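Tücher, Lappen und Seidenpapier: was sich bei uns im Haushalt bewährt hat

In meiner Küchenschublade lagen früher Spültücher, Staubtücher, alte Geschirrtücher und ein Stapel zerschnittener T-Shirts in schönster Eintracht durcheinander, und wenn ich etwas brauchte, zog ich das oberste heraus. Das ging jahrelang gut, bis ich einmal die guten Weingläser mit einem Tuch poliert habe, das am Vortag noch am Herd gewesen war. Die Schlieren habe ich erst am Abend gesehen, als die Gäste schon am Tisch saßen! Seitdem hat bei mir jedes Tuch seine Aufgabe, und weil ich immer wieder gefragt werde, wie ich das mache, schreibe ich es einmal in Ruhe auf.

Sortieren nach Farbe

Ich habe drei Farben im Haus, mehr merkt sich in unserer Familie ohnehin keiner. Hellblau ist für Glas und Spiegel, Gelb für die Küche, Grau für alles, was mit Boden und Schuhen zu tun hat. Die Tücher liegen in alten Schuhkartons im Flurschrank, stehend einsortiert wie Karteikarten – das habe ich mir von meiner Großmutter abgeschaut, die ihre Taschentücher so aufbewahrt hat. Man sieht auf einen Blick, was noch da ist, und der Stapel fällt nicht um, wenn man eines herauszieht.

Wer neue Tücher kauft, sollte sie vor dem ersten Gebrauch einmal allein durchwaschen. Gerade Baumwolle fusselt am Anfang tüchtig, und die Fusseln hat man sonst auf der Fensterscheibe. Weichspüler lasse ich bei allem weg, was etwas aufsaugen soll. Stattdessen kommt ein kleiner Schuss Essigessenz, gut mit Wasser verdünnt, ins Weichspülerfach (bitte vorher in die Anleitung der Maschine schauen, nicht jeder Hersteller sieht das gern, wegen der Dichtungen).

Zusammenlegen, ohne dass es knittert

Beim Zusammenlegen bin ich inzwischen ein bisschen eigen geworden. Ich lege das Tuch flach auf den Tisch, streiche von der Mitte nach außen und fasse es dann an den Ecken, nie in der Mitte. Zuerst wird längs gefaltet, dann quer, und nach jedem Knick streiche ich mit der flachen Hand darüber. Das klingt umständlich, aber ich spare mir damit bei fast allen Geschirrtüchern das Bügeln. Noch leicht klamm geht es übrigens am besten.
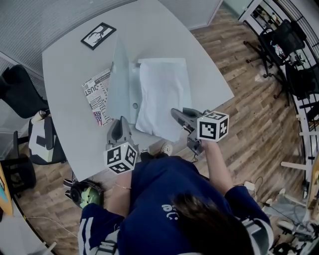 Mit Seidenpapier ist es ähnlich, nur dass man da noch etwas mehr Geduld braucht. Ich hebe jedes Blatt auf, das mit einem Paket oder einem Blumenstrauß ins Haus kommt, und streiche es gleich glatt, solange die Falten frisch sind. Ganz verknitterte Bögen lege ich zwischen zwei Baumwolltücher und gehe mit dem Bügeleisen auf der niedrigsten Stufe darüber, ohne Dampf und ohne zu drücken. Danach werden sie locker aufgerollt und kommen in eine leere Küchenrolle. Bei kräftig gefärbtem Papier bin ich vorsichtig: Es darf auf keinen Fall feucht werden, sonst hat man die Farbe auf der Tischplatte, und die geht schlecht wieder weg.

Wofür das Seidenpapier gut ist

Am liebsten nehme ich es für Wollsachen. Bevor die dicken Pullover im Frühjahr in die Kiste wandern, kommt zwischen jede Lage ein Bogen, und in die Ärmel stecke ich eine lockere Rolle, dann gibt es keine scharfen Knicke. Für weiße Sachen und alles, was lange liegen soll, etwa ein Taufkleid, nehme ich nur ungefärbtes, säurefreies Papier. Im Dezember kommt dann der zweite große Einsatz, wenn die Christbaumkugeln wieder eingepackt werden müssen. In eine Eierschachtel passen bei mir 6 kleine Kugeln, jede in ein halbes Blatt gewickelt, und seit ich das so halte, ist mir keine mehr zerbrochen.

Auch in Handtaschen, die man länger nicht trägt, ist zusammengeknülltes Seidenpapier Gold wert. Zeitungspapier tut es zur Not auch, aber es färbt gern auf das Futter ab.

Flecken auf dem Tisch

Wenn man viel mit Tüchern und Papier hantiert, braucht man eine saubere Unterlage. Unseren Tisch wische ich vorher mit lauwarmem Wasser und einem Tropfen Spülmittel ab und trockne gründlich nach. Für Kleberreste und Klebestreifen hilft ein wenig Speiseöl auf einem Lappen: 20 Minuten einwirken lassen, abrubbeln, mit Spülmittel nachwischen. Auf unbehandeltem Holz würde ich das allerdings lassen, da zieht das Öl ein und man hat einen neuen Fleck anstelle des alten.

Und wohin mit den alten Lappen?

Was zu löchrig für die Küche ist, wandert bei mir in den grauen Karton, und was selbst dafür zu schlecht ist, kommt in den Keller zum Fahrradputzen. Lappen, die mit Leinöl oder Holzöl in Berührung gekommen sind, dürfen nie zusammengeknüllt liegen bleiben, die können sich von selbst entzünden! Ich hänge sie draußen einzeln und ausgebreitet auf, bis sie ganz durchgetrocknet und steif sind, und erst dann kommen sie in den Müll.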